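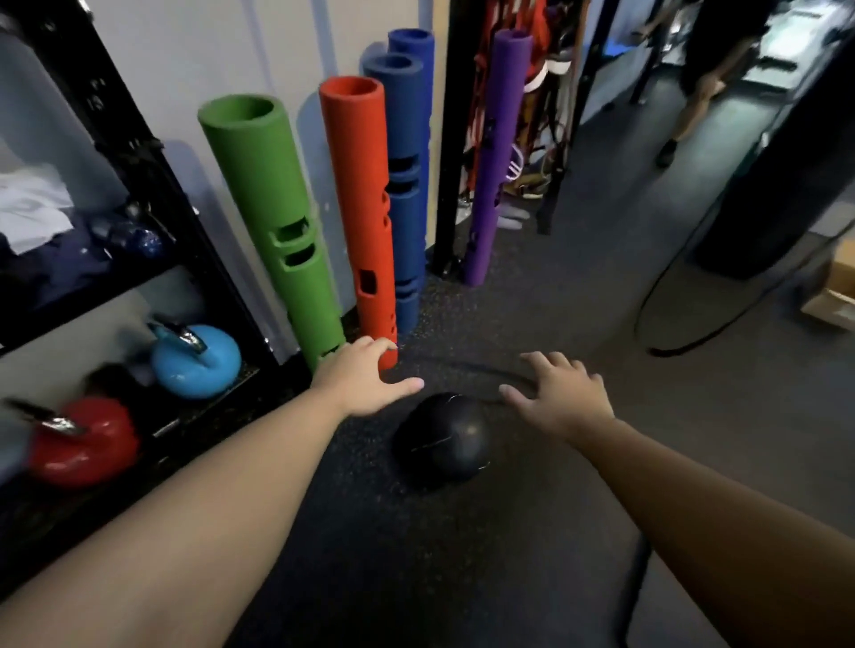
자주 묻는 질문: 질포드길 공용 체육실 이용 안내

아래 내용은 Zivport 입주자 체육실을 처음 쓰는 분들이 관리실에 자주 물어보는 것들을 모은 것입니다. 요금과 시간은 12월부터 적용되는 기준입니다.

등록

누가 이용할 수 있나요?
Zivport에 입주한 세대의 만 16세 이상 구성원은 모두 이용할 수 있습니다. 만 16세 미만은 보호자가 같은 시간에 체육실 안에 있어야 합니다. 입주 업체 직원은 업체 명의로 한 번에 등록합니다.

등록은 어떻게 하나요?
1층 관리실에 신분증을 가지고 오시면 됩니다. 신청서 한 장을 쓰고 출입 카드에 체육실 권한을 추가합니다. 권한은 당일 저녁부터 적용됩니다. 카드를 새로 발급받으면 권한도 다시 신청해야 합니다.

이용료는 얼마인가요?
입주자는 하루 2000원이고, 동반 손님은 한 명당 3000원입니다. 월 이용권은 관리비에 합산되며 금액은 평형에 따라 다르므로 관리실에 문의해 주세요. 현금은 받지 않습니다.

손님을 데려와도 되나요?
세대당 한 번에 두 명까지 가능합니다. 손님은 입주자와 같이 들어오고 같이 나가야 합니다. 카드를 빌려주면 그 카드의 체육실 권한이 한 달간 정지됩니다.

시간과 예약

몇 시에 열고 닫나요?
오전 6시부터 오후 11시까지입니다. 오후 2시부터 3시까지는 청소 시간이라 문이 잠깁니다. 청소 중에는 사물함 쪽 출입문도 열리지 않습니다.

예약해야 하나요?
개인 운동은 예약 없이 이용합니다. 단체 수업이나 네 명 이상이 함께 매트 구역을 쓰는 경우에는 Tradik 예약 화면에서 시간을 잡아 주세요. 예약 시간에서 15분이 지나도록 오지 않으면 자동 취소됩니다.

예약을 취소하려면 어떻게 하나요?
시작 두 시간 전까지는 예약 화면에서 직접 취소할 수 있습니다. 그 이후에는 내선 274번으로 전화해 주세요. 연락 없이 세 번 오지 않으면 다음 달 예약이 제한됩니다.

개인 트레이너를 불러도 되나요?
관리실에 등록된 트레이너만 가능합니다. 현재 등록된 분은 원도윤, Nandini Iyengar 두 분이고 수업료는 트레이너와 직접 정하시면 됩니다. 외부 트레이너는 자격증 사본과 보험 증서를 내고 등록 절차를 거쳐야 합니다.

시설과 기구

신발은 어떤 것을 신어야 하나요?
밑창이 깨끗한 실내 운동화를 권합니다. 밖에서 신던 신발은 입구 신발장에 두세요. 맨발은 스트레칭 매트 위에서만 허용됩니다.

메디신볼은 어떤 무게를 골라야 하나요?
처음이라면 가벼운 것부터 시작하세요. 동작을 열 번 반복했을 때 자세가 무너지지 않는 무게가 알맞습니다. 무게는 공 표면에 표시되어 있습니다. 벽이나 거울 쪽으로 던지는 동작은 금지입니다.
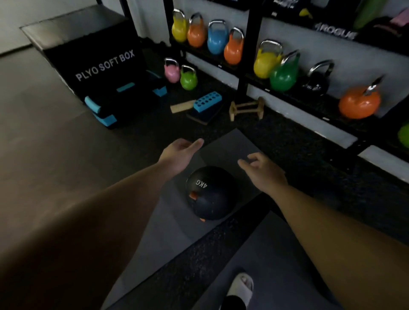
고무 매트 위에 놓인 4KG 메디신볼

점프 박스를 다른 곳으로 옮겨도 되나요?
같은 구역 안에서는 옮겨도 됩니다. 통로와 비상구 앞에는 두지 마세요. 소프트 박스라도 쌓아서 쓰지 않습니다.

러닝머신은 얼마나 쓸 수 있나요?
기다리는 사람이 있으면 30분입니다. 체중 110kg이 넘는 분은 창가 쪽 두 대를 이용해 주세요. 나머지 기계는 하중 기준이 낮습니다.

기구가 고장 나면 어디에 알리나요?
기구에 붙은 번호를 적어 관리실에 알려 주세요. 수리는 Chiriac에서 맡고 있으며 부품이 있으면 보통 이틀 안에 처리됩니다. 점검 중 표지가 붙은 기구는 작동하더라도 쓰지 마세요.

기타

사물함은 밤새 써도 되나요?
당일 사용이 원칙입니다. 영업 종료 후 남은 물건은 관리실에서 2주간 보관합니다. 젖은 수건과 음식물은 보관하지 않습니다.

음악을 틀어도 되나요?
이어폰을 사용해 주세요. 예약한 단체 수업은 오전 9시부터 오후 8시까지 스피커를 쓸 수 있습니다. 위층 세대에서 소음 신고가 들어오면 바로 음량을 낮춰야 합니다.

다쳤을 때는 어떻게 하나요?
구급함은 정수기 옆에 있습니다. 움직이기 어려운 부상이면 119에 먼저 신고하고 그다음 관리실에 연락하세요. 가벼운 부상도 당일에 사고 기록지를 써 두어야 보험 접수가 가능합니다.

건의 사항은 누구에게 보내나요?
시설 관련 건의는 관리실의 Shoshana Quintanilla, 요금 관련 문의는 Gopinath Amin 앞으로 남겨 주세요. 답변은 게시판에 붙습니다.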